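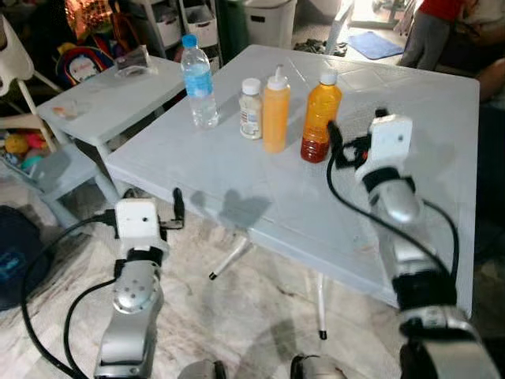

Conseils d'atelier : montrer à un robot à deux bras la manipulation de bouteilles

Dernière mise à jour : 6 novembre 2018

Rechercher dans les fiches OK

La présente fiche s'adresse aux utilisateurs de l'atelier partagé d'Ornance. Elle complète la notice de mise en service remise par la société Willems et porte sur les démonstrations effectuées par guidage manuel ou par commande à distance.

Préparation de la table
Employer une table légère mais stable, dont les quatre pieds reposent à plat. Les bouteilles sont disposées en rangée, avec un écart suffisant pour que la pince ouverte passe sans toucher la voisine. Il est recommandé de varier les formats : une bouteille d'eau transparente, un petit flacon à étiquette, un flacon souple à embout pointu, une bouteille haute. Tout récipient contenant un liquide doit être fermé.

Guidage à la main
Saisir le bras par le segment situé en amont de la pince, jamais par les câbles. Approcher la bouteille à mi-hauteur, marquer un arrêt de 2 secondes avant la fermeture, puis soulever verticalement. Les flacons souples se prennent sous le col, avec un serrage réduit. Une hésitation de l'opérateur est enregistrée au même titre que le geste ; en pareil cas, reprendre la démonstration depuis la position de repos.

Commande à distance
L'opérateur se place de manière à voir les deux pinces. Le bras qui ne travaille pas demeure en retrait du bord de la table. Vérifier, avant chaque série, que les câbles conservent assez de mou pour une rotation complète du poignet.

Nombre de démonstrations
Pour une tâche simple, prévoir quelque 22 démonstrations valables. Le projet Flisasetti, conduit à l'annexe de Lurkosby, en a retenu 24 par type de flacon sur un total de 59 enregistrements. Déplacer légèrement les bouteilles d'un essai à l'autre et permuter leur ordre à mi-série.

Entretien
Essuyer les doigts des pinces avec un chiffon sec après chaque séance. Les traces de sirop ou de sauce s'enlèvent à l'eau tiède, appareil hors tension. Les étiquettes décollées sont à remplacer avant la séance suivante.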